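Welington Pacheco
Fri 29 March

We have rewritten the bench rules for the small arms. The old ones were a sticky note that said BE CAREFUL and a second sticky note that said SEE OTHER NOTE. Thread, for anyone who also shares a robot with people who have opinions.

Rule 1. Say "moving" out loud before you send a command. Say it even if you're alone. You will feel silly for a week and then you'll start saying it at home before you stand up from the couch.

Rule 2. Red light on a board means the board has power. It doesn't mean the arm is about to do anything and it doesn't mean it isn't. Hands out until you've pulled the supply yourself. "I think Dardo pulled it" is how we got rule 2.

Rule 3. Cables get enough slack for the full reach of every joint, and the slack gets checked at the far corners of the workspace before the first run of the day. Too tight and the connector pops out of the servo. Too loose and the gripper picks up its own wiring, looking very pleased with itself.
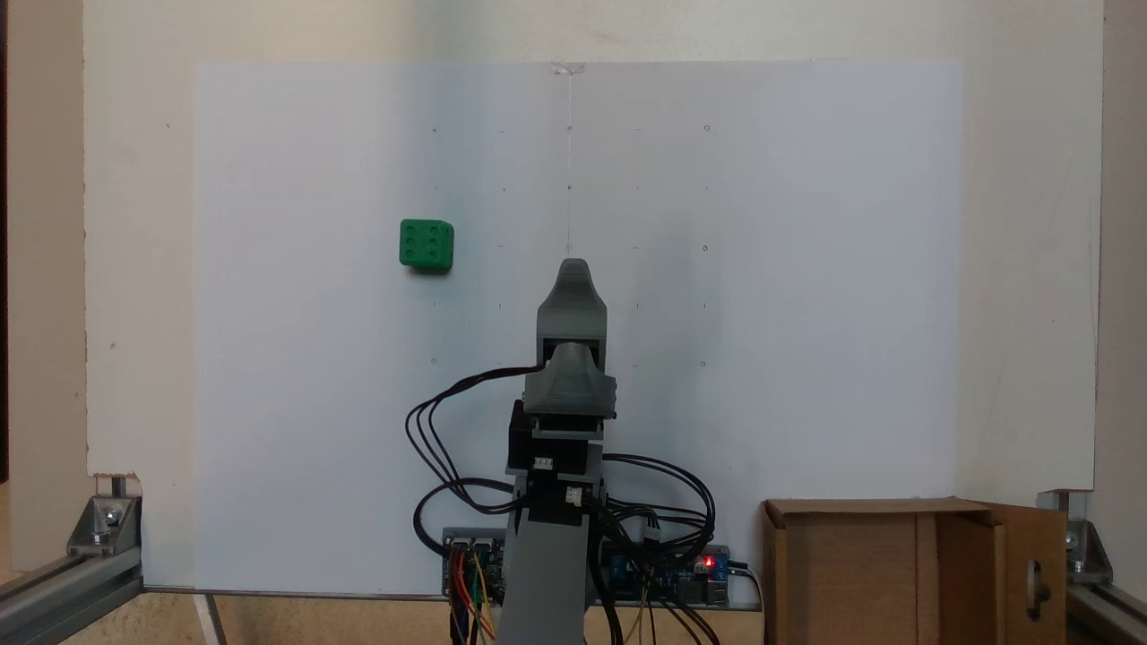 Gripper, two servos, one green die, and the slack that rule 3 is about.

I wanted rule 3 to give a minimum bend radius. Dardo Arancibia wanted it to say "don't be weird with the cables." The draft that passed says both.

Rule 4. One test object per session, and write down which one. The green die is the default. If you swap it for your keys, your lunch or a fancier die, the log says so. Entry 1493 reads, in full, "used other thing." We still don't know what other thing.

Rule 5. Speed cap is 80 percent for anyone's first run of new code. Yes, including you. Yes, including the people who wrote the speed cap. I tested this rule by trying to get out of it and was refused by my own signature.

Somebody asked if these follow a real standard. Sort of? We read what's published for industrial arms and borrowed the habits that make sense on a tabletop: know where the stop is, know the reach, don't trust the last person. A lot of the rest assumes a fence and a machine that could lift a motorcycle. Ours lifts a die.

That is also the argument people use for having no rules at all. "It's tiny, what's it going to do." It's going to pinch you, and then you'll yank your hand back and take the wiring with you, and then I'll be soldering on a Saturday.

Rule 6. Start and end in the same pose. Pick it up, set it down, go home, power off. Don't cut the power with something in the gripper and the forearm stuck out over the table. The next person has no idea what it's holding or how long it plans to.

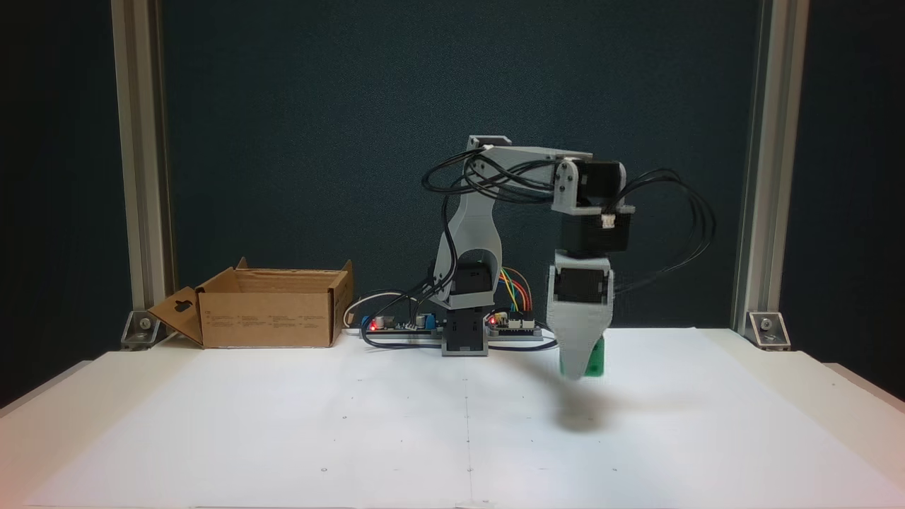

Vovcombe Robotics Club | Bench Practice Group | Room 402

Rule 7. Lower straight down for the last stretch. Coming in sideways works fine right up to when it shoves the die across the table, and then you've invented a very slow game of air hockey.

Rule 8. Frame bolts get a wrench check once a month. If a bracket on the rails has crept, every position you taught the arm is a little bit wrong and you will blame your code for two evenings. Ask me about last August. Actually please don't.

Rule 9 was going to be "no drinks on the table." It got the longest debate of the night. It's now "no drinks on the table" with a footnote. I voted against the footnote.

Things we left out: a dress code, a ban on naming the arms (too late), and Dardo's proposal that anyone who leaves a script running has to apologize to the arm in person.

The Harkatberg group has asked for a copy. They can have it. They should know that ours has been in force since Tuesday and I've broken rule 1 twice, both times while explaining rule 1.

Printed version goes up by the door tonight. If you think something's missing, write it on the sheet in pen, with your name. Unsigned suggestions will be treated as coming from the robot.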